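Testbericht: Vidmar Übungsküche, Simulationspaket für zweihändige Roboter

Drustonitz, 28. März 2023

Wer unsere kleine Werkstattseite schon länger liest, weiß, dass ich mich mit Simulationen immer ein bisschen schwergetan habe. Ich bin jemand, der gern etwas in der Hand hat, der lieber eine Schraube nachzieht als einen Parameter, und als mir ein Kollege vom Stammtisch das Paket von Vidmar empfahl, habe ich erst einmal freundlich genickt und es dann den halben Winter liegen lassen. Gekauft habe ich es schließlich doch, und inzwischen läuft es bei mir fast jeden Abend – öfter, als meiner Familie lieb ist, muss ich zugeben!

Die Übungsküche ist eine Sammlung von Aufgaben am Rechner, in denen ein zweiarmiger Roboter an einem Tisch hantiert. Man kann ihn selbst fernsteuern, Bewegungen aufzeichnen und damit später eine eigene Steuerung anlernen. Die Einzellizenz hat mich 133 Euro gekostet, dazu kam das Erweiterungspaket mit den Küchengeräten, zusammen war ich bei 253 Euro. Das ist für ein Hobby viel Geld, aber wer einmal nachgesehen hat, was ein einziges ordentliches Handgelenk mit Motoren kostet, der atmet wieder ruhiger.

Die Installation hat mich einen ganzen Nachmittag beschäftigt. Das Handbuch setzt voraus, dass der Grafiktreiber auf dem neuesten Stand ist, schreibt das aber erst im Anhang, und so saß ich eine gute Weile vor einem schwarzen Fenster und habe die Schuld bei mir gesucht. Der Kundendienst antwortete am nächsten Morgen, sehr nett und mit einer Anleitung, die auch ich verstanden habe (warum die nicht gleich vorn im Handbuch steht, weiß ich nicht). Danach lief alles, auch auf meinem Rechner von Winero, der wirklich nicht mehr der jüngste ist. Bei eingeschalteten weichen Schatten kommt er allerdings hörbar ins Schnaufen.

Am liebsten mag ich die Aufgaben mit der Kaffeemaschine. Es gibt 3 davon, nach Schwierigkeit gestaffelt, und schon bei der ersten habe ich gemerkt, wie viel ich morgens in der Küche tue, ohne darüber nachzudenken. Eine Tasse greifen, sie gerade halten, sie so absetzen, dass sie unter dem Auslauf steht und nicht daneben – mit zwei ferngesteuerten Händen ist das eine Geduldsprobe. Die langen Finger lassen sich fein führen, nur beim Loslassen bleibt gern einer am Rand hängen, und dann kippt einem das gute Stück um. Ich habe mit der Zeit gelernt, die Hand erst ein wenig zu öffnen, kurz zu warten und dann nach oben wegzuziehen.

Die Physik finde ich insgesamt gelungen. Gewicht und Reibung lassen sich für jeden Gegenstand einzeln einstellen, und wer daran dreht, merkt den Unterschied sofort. Weniger glücklich bin ich mit dünnen Henkeln und überhaupt mit allem, was schmal ist, da rutschen die Finger manchmal einfach hindurch. Mein älteres Programm, Jaro, konnte das besser, dafür sah dort jede Küche aus wie ein Schuhkarton, und die Bedienung war eine Strafe.

Inzwischen habe ich über 2000 Durchgänge aufgezeichnet, verteilt auf alle möglichen Aufgaben, und die Verwaltung dieser Aufnahmen ist der Punkt, an dem ich mir am meisten Nachbesserung wünsche. Es gibt keine Schlagworte und keine vernünftige Suche, nur eine lange Liste nach Uhrzeit. Ich führe deshalb nebenher ein Heft, ganz altmodisch mit Bleistift. Vidmar hat für Oktober eine neue Fassung angekündigt, in der Ordner kommen sollen, und darauf freue ich mich mehr als auf jede neue Aufgabe.

Empfehlen würde ich die Übungsküche allen, die sich für Greifen und Fernsteuern interessieren und keinen Platz für einen echten Arm haben. Etwas Geduld sollte man mitbringen und einen Rechner mit brauchbarer Grafikkarte. Wer nur einmal hineinschnuppern will, nimmt am besten die Einzellizenz ohne Erweiterung, wobei dann eben die Kaffeemaschine fehlt, und um die wäre es mir persönlich sehr schade.

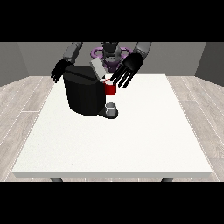

Die Erweiterung lässt sich übrigens auch später noch dazukaufen, die alten Aufnahmen bleiben dabei erhalten.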